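Toltton hand gripper, after 500 demos

I bought the Toltton in April to collect folding examples for a little laundry policy I'm training, and it has been living on the end of my arm ever since. So, is it worth the money? Mostly yes!

The good stuff first. It's light enough that I can do 100 takes in an evening (with snacks) before my wrist complains. Squeezing feels natural after a day or so, and the Lanis export tool just works — plug in, wait, get clean episodes with the gripper width logged for every step. My old Ranjbar rig dropped so many recordings that I stopped trusting it.

What bugs me: the trigger spring is stiff, the manual is four pages of nothing, and spare pads take forever to ship. Jamshid Bakhtiari on the user forum suggested cleaning them with a damp cloth every session, and that has helped a lot. 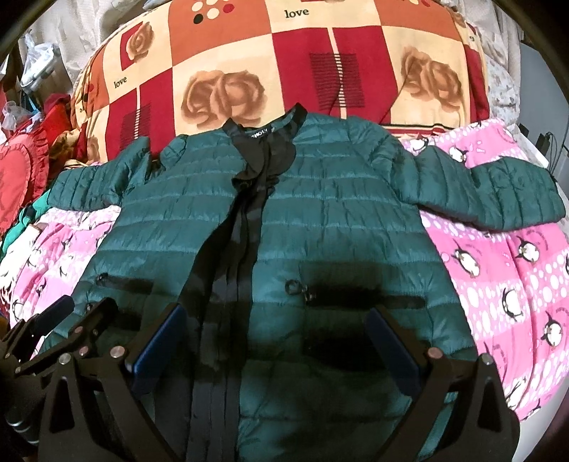

Puffy clothes are where I'm pickiest, and the Toltton does better there than I expected. T-shirts forgive a sloppy grab, but a quilted jacket like my teal one, laid out flat with its sleeves spread, wants the fingers wide open before you go in. Watch the shadow too — the gripper throws a big dark one over the lower part of the jacket, so I vary my lamps between takes. I'm aiming for 1,000 demos before I retrain, and I'd buy it again.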